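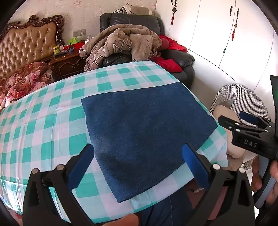 Okay so I finally have something to report on the cloth folding runs, and I need other people to tell me if I'm fooling myself. Quick recap for anyone who missed the old thread: we collect demos with two hand-held grippers, one in each hand, then train a policy on the wrist camera views and run it on the two-arm setup. My question was whether demos from messy real bedrooms beat demos from our nice clean lab table when you test somewhere new. The navy square on the green and white check sheet is one of the bedroom setups, and I picked that sheet to start with since the big squares give the camera something to lock onto (more on that below, it's where the argument is going to be). Same square, same fold in both conditions: corner to corner, then in half again. Same number of demos each way.

Result: the policy trained on bedroom demos did the first fold fine in a test room it had never seen, on a plain gray blanket. The table-trained one kept grabbing the blanket along with the cloth. I ran 7 trials of each. Bedroom policy got 6 of them, table policy got 3. I know, I know, small numbers!! But watching them side by side it's not subtle at all. The table one comes down too deep every single time it misses.

Tell me what's wrong with it.

brondia_arms

Posted in: Robot Learning > Manipulation > Cloth and Soft Stuff
14 replies · 3 shares

---

**wristcam_willy**

Nice! But I think you're testing bed vs. table, not messy vs. clean. A mattress gives when you push on it and a table doesn't. Your bedroom demos have a person pinching cloth off a soft surface over and over, so of course it learns how far down to go. Did you ever do a messy table? Or a bed in a bare room?

---

**brondia_arms**

Ugh. No. I had the bare-bed thing on my list and then I got excited and skipped it. You're right that it's tangled up.

I'd still say the background matters some, because the table policy also wandered sideways before it ever got near the cloth. That's before any contact, so squish can't be the reason for that part.

---

**phyllis_bloxham**

Phyllis Bloxham here, I ran the towel study on the Ketent arms last year so I have opinions. The sideways wandering could be lighting. Our policies did it every afternoon when the sun came through the blinds and we spent ages blaming the gripper calibration. Log the exposure values before you decide it's clutter.

Also, how are you scoring? "First fold fine" is doing a lot of work in your post. We used corner distance, measured with a tape after the jaws let go, and some of our prettiest looking folds came out terrible.

---

**brondia_arms**

Scoring was me looking at it. Pass if the corners were within a finger width and it hadn't picked up any blanket. So yeah, me, knowing which policy was running. I'll fix that for the next batch, Cuiping can score off the video with the labels hidden.

Exposure is fixed on both wrist cameras, but I'll check the gray room, it has a big window.

---

**doan_tracker**

I want to talk about the sheet. If you're using visual odometry to get the gripper path out of the video, then big high contrast squares are going to give you cleaner tracks than a blank tabletop. So one set of demos might just have better labels! That has nothing to do with the policy learning anything about rooms. I had this exact problem with Doãn, where it would lose tracking over a white desk and the recovered path had little jumps in it. The network learned the jumps.

How many table demos did you have to throw out?

---

**brondia_arms**

More than from the bedrooms, for sure. I topped them back up so the totals matched, but the ones that survived are probably shakier. I'll plot the path smoothness for both sets tonight.

---

**wristcam_willy**

Doan beat me to it. Though a repeating check can also fool a tracker, it slides over by one square and thinks it's somewhere else. So I wouldn't assume the bed tracks are the good ones either. Plot both.

---

**doan_tracker**

Disagree on that one, at least in a room like that. You've got the headboard, the nightstand, the stuff on the armchair, the red knots hanging on the wardrobe doors. Plenty of one-of-a-kind things up there to pin it down. Sliding by a square is what happens when the floor pattern is ALL you can see.

---

**wristcam_willy**

Sure, when the camera is tilted up like it is there. Now put the gripper down on the cloth with the view full of sheet. That's the moment you care about for depth, and it's all checks and cloth.

---

**doan_tracker**

Okay, fair for the last bit of the approach. I still think the IMU carries you through that, it's a short move.

---

**cuiping_gu**

Hi, I did half the demos. Something Brondia left out: I fold differently on a bed. On the table I stand up straight and reach down from above. On a bed I'm leaning over and the fingers come in at a low angle, nearly sliding under the corner. It feels easier and I think it's just a better grasp for thin cloth. So the table policy might be going too deep because *I* went too deep, pushing straight down until the pads touched.

Can we do a batch with a low table? Coffee table height, same angle as the bed.

---

**phyllis_bloxham**

That's the best explanation in the thread. Check the approach angles before you collect anything new, you already have them in the gripper paths. If the two sets don't overlap, you've got your answer for free.

---

**brondia_arms**

Pulled the angles during lunch. They barely overlap. Cuiping comes in way flatter on the beds, and so do I, and I had no clue I was doing it.

So I'm taking back "messy rooms beat clean rooms" for now. What I've got is "demos from beds beat demos from our table, for folding on a blanket," and the angle is the top suspect. Smoothness plots are here too and Doan is partly right, the table paths have more small jumps, mostly in Cuiping's early ones. Sorry Cuiping!

Plan is three new sets: low table with the clutter left in, low table bare, and a bed with everything cleared out of view. All with a plain sheet so we can stop fighting over checks.

---

**wristcam_willy**

Keep one checked set. I'm not done fighting over checks.

---

**phyllis_bloxham**

And write down the pass rule before you start, please. Tape measure!

---

**cuiping_gu**

I have a tape measure. I'm bringing a coffee table from home too, so someone come help me get it up the stairs.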